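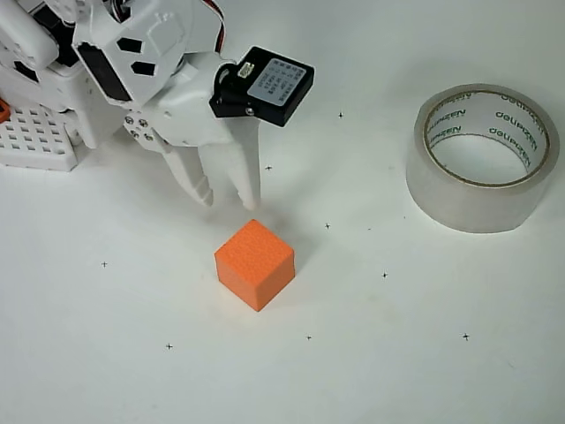
Dec 19, 2019

Boiler went again last night. Second time this month, and of course the morning I had to be in Garside by 7. Kettle wash, two jumpers, out the door.

Rang Parusden from the train. 20 minutes on hold, then a very cheery man who says the part's on order and could be Febuary. February! Asked what I'm meant to do untill then and he said have I got a fan heater. I have. It smells of burning dust and the cat has claimed it.

Quote for a whole new one is £1163. Not before Christmas, sorry. Soup for tea, then bed with a hot water bottle.

7 comments
20 shares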